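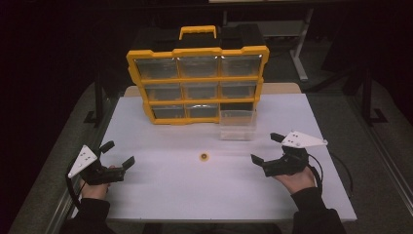 Fig. 1. Parts organizer with clear drawers.

Projects > Home Repair > Dripping Faucets

Our project looked at why people on Kanagaratnam Street put off fixing a dripping faucet. We gave a short survey to 9 households in August and asked each one to measure its drip for an hour. The worst faucet lost 600 milliliters. Most people knew the drip was there. They didn't know which size of washer to buy, and the Erkus hardware store sells them only in mixed packs.
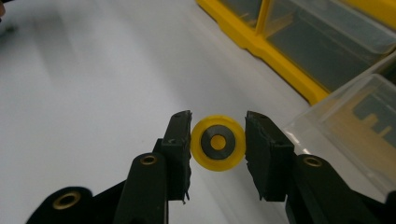
Alun Nicholas told us he had replaced the same washer 2 times before he noticed that the valve seat was worn, and he thought our survey should have asked about that. We added a question on earlier repairs, but only after most of the forms were back.

12 shares | 2 comments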